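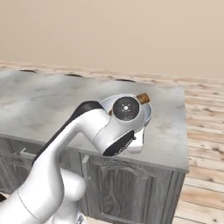 采购申请表上，设备单价那一栏通常填得最认真，后面几栏就随意得多。我在Drellthorpe管了几年设备计划，经手过的机械臂申请，大多数把注意力放在负载、臂展和重复定位精度上，末端工具写一句“另配”，工作台写一句“利用现有”，仿真写一句“软件随机附送”。等到审批的人问起这条手臂到底要在什么样的台面上干活，申请人往往要回去再想。厨房这类场景尤其如此。看仿真里的这一步：白色手臂越过灰色的岛台，手腕停在台面右侧偏中的位置，一只白色的杯状器皿贴得离台面很近，口沿上还伸出一小截棕色的柄状物。光是这一个姿态，就牵出器皿怎么夹、那截突出的东西会不会碰到别处、柜门和拉手前面要不要留空间等几个要花钱才能回答的问题。这些问题在申请表里没有栏目，到了执行的时候却都要从预算里出。

我的看法是，机械臂项目的预算应当从任务倒推，设备单价放到后面去填。仿真这一块应当单独立项，有自己的人工、自己的工期，也有自己的验收。许多单位的做法正好相反，先把手臂买回来，再找人想办法用。我不赞成这种做法，理由下面分开讲。

先说我们自己的一次经历。项目叫Mallwood，目标是让手臂在家用厨房的台面上取放器皿，给后面的产品团队提供数据。最初的申请只有一页，列了两台手臂、一套控制柜、两副夹爪和一笔安装费。仿真没有列钱，因为大家都觉得那是工程师在电脑前顺手做的事。后来补做了工时统计，从建第一个厨房模型到仿真里的取放流程可以交给别人使用，记在仿真名下的是877个工时。这笔工时没有预算科目，只好从别的项目里借人，借来的人又要回去，中间断了两次。

877个工时花在哪里，值得细说。手臂本身的模型厂家会给，几天就能装进去。费时间的是周围的东西。岛台的高度和边缘厚度要对，柜门拉手凸出来多少要量，台面上如果有开孔，位置也要标出来，免得规划放置点的时候放到孔上。器皿更麻烦。一个碗口很浅的杯子，边缘薄，夹爪的指头从哪个方向接近都有讲究，带柄的和不带柄的又是两回事。器皿的重量和摩擦系数，模型文件里经常是默认值，默认值和实物对不上，仿真里的结果就没有参考意义。每一件都得有人拿尺子和秤去量，再有人把数填进去，再有人跑一遍看结果是否合理。

有人会说，既然仿真这么费工，不如省掉，直接在实物上调。这个意见我听过很多次，提意见的人多半有现场经验，不能当作外行话。实物调试确实有仿真给不了的东西，比如电缆的拖拽、夹爪指垫的磨损、台面上的一层油。但是从预算的角度看，实物调试的每一小时都占着设备、场地和至少一个看着急停按钮的人，仿真调试占的是一台计算机和一个人。两种小时的成本差得远，把大量低级错误放到贵的那种小时里去排查，账上不划算。手臂够不到台面远端，夹爪接近时手腕先碰到台面，这类问题在仿真里一个下午就能看出来，在实物上要先停机、再拆、再改安装座，安装座如果已经打进地面，还要找施工的人。

反过来，也有人把仿真看得太高，觉得仿真跑通了，实物就可以少买一些。这也有问题。我们收到过一份方案，由Ingvarsson提交，方案做得很漂亮，渲染的厨房地板连木板的节疤都看得清楚，结论是只需要采购一台手臂，其余全部在仿真里验证。我当时的意见是退回补充。画面的精细程度和物理参数的可信程度是两件事，方案里没有一处说明器皿的参数是怎么来的，也没有说明仿真结果拿什么实物数据来比对。评审会上很容易被画面带着走，尤其是不写代码的评审人。我建议凡是用渲染画面支撑的预算申请，都附一张参数来源表，哪几项是实测，哪几项是厂家给的，哪几项是猜的，写清楚就行。猜的可以有，但要标出来。

再说工期。设备的交货期是写在合同里的，Zutix给我们的报价单上，手臂从下单到到货是36天，大家就按36天去排计划。手臂到货的时候，地面没有加固，电源没有拉到位，工作台还在等图纸，图纸又在等仿真的结论，说手臂到底应该装在岛台的哪一侧。箱子在库房里放着，保修期却从签收那天开始算。这件事没有哪一方做错，Zutix按时交了货，库房按时收了货，错在计划是围绕设备交期排的，没有围绕任务排。

如果让我重排，我会把仿真放在下单之前，先用来决定安装位置和末端工具，再用来决定型号。同一家的手臂，臂展差一档，价钱差不少，而很多任务用小一档的就够。有些申请人喜欢往大里选，说是留余量。余量当然要留，可是手臂越大，基座越重，安全区越宽，旁边能放的东西越少。在厨房这样的空间里，一条粗壮的下臂挤在岛台前面，人就没法站过去补料或者换器皿。这些都可以先在模型里摆一摆，摆不下就换型号，这时候换型号的代价只是改一个文件。

末端工具的预算也应该提前。我看过的申请里，夹爪的金额多半是按标准件填的，后来几乎都要加钱做指头。标准指头夹方盒子很好用，夹薄边的杯碗就要另做，做一副不行再做一副，材料和形状都要试。我的建议是在申请里直接列出试制的费用，写明允许试几轮，超过轮数再来申请。审批的人看到这一行可能会皱眉，觉得是事先给失败留钱。可是不列这一行，钱照样要花，只是会从差旅、耗材或者别的什么科目里出，到年底谁也说不清一副夹爪指头到底花了多少。

维护费我主张按整年列，并且从验收那天起列，不要等保修期满。保修管零件，不管人。一年52周，每周都要有人检查线缆、清理指垫、核对零点，核对完还要把数据存档，方便以后和仿真对照。这份工作如果没有落到某个岗位上，就会落到最有责任心的那个人身上，而那个人通常已经有别的活。我们有过一段时间，零点漂了没有人发现，仿真组以为是模型的问题，改了很久的模型，现场组以为是夹爪的问题，换了指垫，最后查到是基座螺栓。损失的时间没有记在任何一张表上。

软件授权要单独说一句。仿真软件的第一年费用经常打包在设备价里，看上去便宜，第二年起另算。采购时应当让供应商把后续年份的价格写进报价，哪怕只是一个上限。另外要问清楚模型文件归谁。我们量过的台面、柜体、器皿，花的是自己的工时，如果只能在某一家的软件里打开，将来换设备的时候就得重新建一遍。这一条在谈判桌上提出来并不难，签了合同之后再提就难了。

规模不大的单位可能会觉得上面这些太繁琐，买一条手臂而已，用不着这么多表。我同意表可以少，内容不能少。一条手臂和十条手臂要回答的问题是一样的：在什么台面上，拿什么东西，从哪里拿到哪里，谁来看着，坏了谁修。人手少的单位更应该先做仿真，原因也简单，它们没有多余的人去救现场。可以不追求画面，一个灰盒子代替柜子，一个圆筒代替杯子，先把位置关系和够不够得着弄清楚。等到要决定夹爪形状的时候，再把那一件器皿建细。墙面和地板的纹理如果只是给领导看的，可以放到最后，也可以不做；如果后面要拿画面训练视觉，那又是另一笔预算，应当由用数据的部门来出。

说到由谁出钱，这也是常见的扯皮处。设备归设备科，软件归信息科，场地归行政，仿真没有归属。我倾向于由提出任务的部门出仿真的钱。任务是他们定的，杯子要拿到多快、允许掉几次，也只有他们能定。钱从他们那里出，他们就会认真考虑哪些器皿是必须支持的，哪些可以先放一放。Mallwood后期改成了这种办法，器皿清单当月就短了一截，此前仿真组提过几次要求缩减，都没有结果。

审批的一方也有可以改进的地方。现在的习惯是盯着总价砍，砍的时候先砍看不懂的行，仿真工时和试制费首当其冲，设备单价因为有报价单撑着反而没有人动。砍完之后，设备一分不少，能让设备干活的那部分少了一半。我宁愿看到审批意见写“减一台手臂，保留仿真和试制”，也不愿意看到两台手臂都批下来，其中一台在库房过夏天。减下来的那一台可以放到下一批，等第一台的数据出来，型号也许会变，安装方式也许会变，晚买没有坏处。

我们部门今年的计划表已经照这个思路改过，仿真、末端工具试制、年度维护各占一行，都写了负责岗位。设备那一行移到了表的下半部分，要等仿真的结论附上来才能填金额。改表的时候有同事担心这样会拖慢采购，第一批申请在5月提交，到时候看交付的实际情况，再决定哪几行需要合并。

2018年1月17日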